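Home Support Tickets Search Log in

Filed under: Kitchen & Fixtures > Small Complaints

2 min read

Ticket 403: dish rack rocks and mugs slide
Opened by: Orsolya Kelemen, Cliststead
Handled by: Vernon Robichaud
Status: waiting on user

Thursday, 7:40. Orsolya reports that the wire rack tips when the first mug goes in. Mugs set upside down drift toward the plates and knock against them. She has already tried a folded towel underneath. No change.

Asked her to empty the rack and press on each corner in turn. Front left corner lifts. Asked her to bend that corner down a little by hand and try again. Rocking is less but still there.

Checked the clips next. She says one had slid along its wire. Moved it back by hand. It holds if nobody bumps it.

Second test, with a load. Mugs upside down, the blue plate standing on its edge in the tines, yellow cup leaned against the wires on the right.
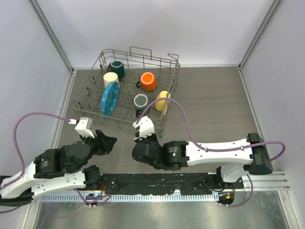

Told her to leave the mugs where they are and shift the plate one row of tines at a time until it stops touching them. She will also try turning the mug handles so they don't catch on each other.

If the corner still lifts after a week of normal use, I'll send a replacement rack and close this. Clip question passed to Simon.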